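The Label Is Part of the Part

A power supply label should be treated as a component. I have held this view through 379 office desktops, and the shops I deal with still cover labels with asset stickers.

My case is practical. A power supply is a closed steel box, and opening one is a bad idea for anybody without the training. Everything a technician can safely learn about it with the computer unplugged comes from print. The part number decides whether a replacement will fit. The serial number ties the unit to a purchase. Lose either and a good supply becomes scrap on a shelf.
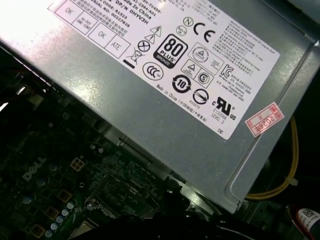

Certification marks get less respect than part numbers. Most buyers recognize the 80 PLUS badge and skip the rest. I would rather they looked at the test boxes. HI-POT refers to a high-voltage insulation test and GND CONT to ground continuity, and both concern the person touching the case. Efficiency concerns the electric bill.

Arwel Beddoe, who ran the repair bench at Norkitz, disagreed with me on this. He argued that dense labels train people to read nothing, and wanted 6 lines of large type with the remainder in a manual. I don't accept it. Manuals get separated from hardware within the first move between buildings.

At Fernby we changed one rule in May: asset stickers go on the outer case only, and internal labels stay bare. Sorting 200 pulled supplies under the old rule took 2 technicians most of a week, largely spent peeling.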